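Notebooks > Drurby > Simulation > Planner and wrist camera
Print this page | E-mail this page

Tue 23 August

Carried on with the reach planner in the Guvia simulator, flat scene, both arms loaded. Build 1602, same config as the last run apart from the elbow limits, which I put back to the values in the Skyrme file.

Start pose first. The body camera is still pitched and rolled well off level, so every goal given in its coordinates has to go through the body transform before the planner sees it. Checked this by hand for three points and they agree with the scene file. Left arm is sent to a hover goal over the cabinet, right arm is held forward in the middle of the room as an obstacle the left one has to plan around.
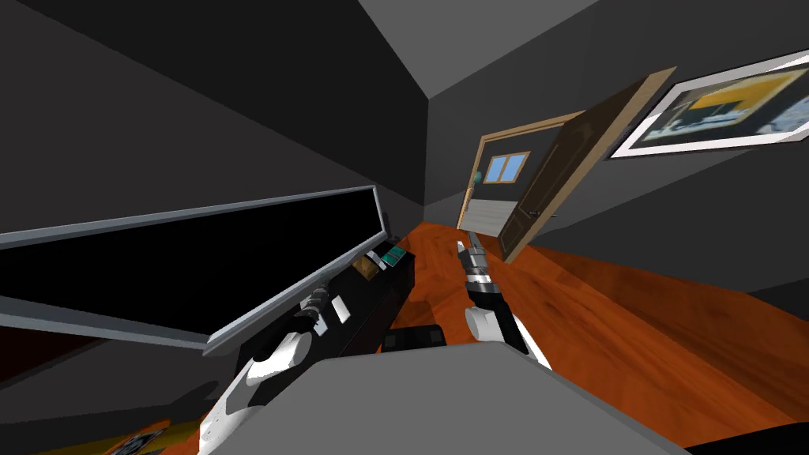

Body camera view. Left gripper over the black cabinet, right arm towards the doorway.

Left arm plans fine from here. Out of 268 random goals above the cabinet top, 51 came back as "no path". Plotted them and they bunch up on the side nearest the screen. I think the screen's collision box is being built square to the room, when the screen itself stands at an angle, so the box takes up far more space than it should. To try: swap it for the convex hull from the mesh and rerun with the same seed.

Planning time went up a little with the elbow limits back in. Not worth chasing yet.

Wrist camera next. Gravance want the pose estimate to work from wrist views alone, so I dumped frames with the room lights turned down and ran the plane fitter on them. It did badly. Big plain grey wall on the right gives it one strong plane and very little to fix the rotation with. The features it does keep are mostly on the picture and the edge of the wooden counter. It also put several on the gripper fingers, so the self mask is either not loaded or in the wrong place. Need to look at the mask before blaming the fitter.

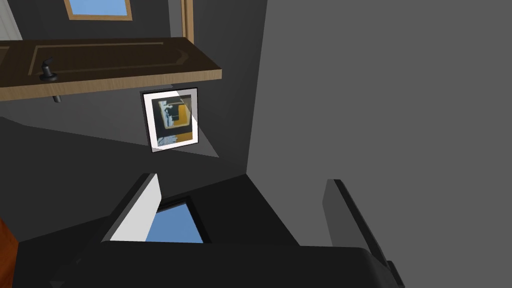

To do

- Convex hull for the screen, same seed, compare the failed goals.
- Redraw the self mask with the fingers open and closed.
- Log the camera roll with each frame. At present I have to work it out from the joint angles.
- Ask Gravance which light level they mean by "evening". The June note doesn't give a value.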